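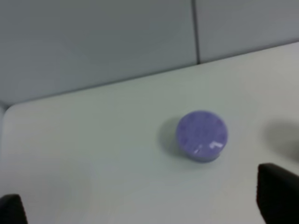
Unit 4: Surface Texture and Gloss in Powder Coatings
Course notes, Finishing Materials II
Instructor: Glenys Dunmore
Revised 2019-07-07

4.1 Scope

These notes cover how the surface of a cured powder coating scatters light, how gloss is measured, and which process variables shift the result. Film chemistry was treated in Unit 3 and is assumed. Read the notes before the lab session and bring the worksheet.

4.2 Specular and diffuse reflection

Light striking a coated surface divides at the interface. One part reflects at an angle equal to the angle of incidence (specular reflection). The rest enters the film, where it is absorbed or scattered by pigment and leaves over a wide range of angles (diffuse reflection). Hue is carried mostly by the diffuse part. Gloss depends on the specular part.

A surface that is rough on a scale comparable to or larger than the wavelength of light spreads the specular part over a wider cone. The eye reads this as matte. The same pigment at the same loading will look paler and less saturated on a rough surface when viewed near the specular direction, where scattered surface light mixes with the body color. Two panels can therefore match at one viewing angle and differ at another. Record the angle with every visual comparison.

4.3 Gloss measurement

Gloss is reported in gloss units (GU) relative to a polished black glass standard. Three geometries are in common use: 20, 60 and 85 degrees from the normal. Start at 60. If the reading is above 70 GU, repeat at 20. If it is below 10 GU, repeat at 85. Always state the geometry. A value without one is not usable.

Clean the standard with a lint-free cloth before calibration. Do not take readings on curved or strongly textured parts; the aperture will not seat flat and stray light enters the detector.

4.4 Sources of texture

Orange peel. Long-wave unevenness caused by incomplete flow before gelation. Common contributors are coarse powder, a slow heating rate, and a film that is too thin or too thick.

Fine texture. Produced on purpose with additives that limit flow. Gloss falls and small scratches are less visible.

Back ionization. Excess charge in the deposited layer discharges through it and leaves small craters. Reduce the gun voltage or increase the gun distance.

Mottling. Uneven tone without a matching change in profile. Check for poor dispersion of pigment and for contamination from a previous color.

4.5 Worked case: Prurkus panels

Callum Mottram sprayed two sets of steel panels with the Prurkus gray used in Unit 3. Set A was cured on the standard schedule. Set B was heated more slowly to the same final temperature and held for the same time. Mean gloss at 60 degrees was 40 GU for set A and 19 GU for set B. Film thickness was the same within instrument error. The difference is attributed to early gelation in set B, which stopped leveling before the particles had fully merged. The attribution has not been confirmed by microscopy.

4.6 Before the lab

Read the Whiteley chapter on leveling, sections 1 and 2. Complete the calibration table on the worksheet. Questions about the oven schedule go to Beryl Ackroyd. Worksheets are due at the start of Unit 5.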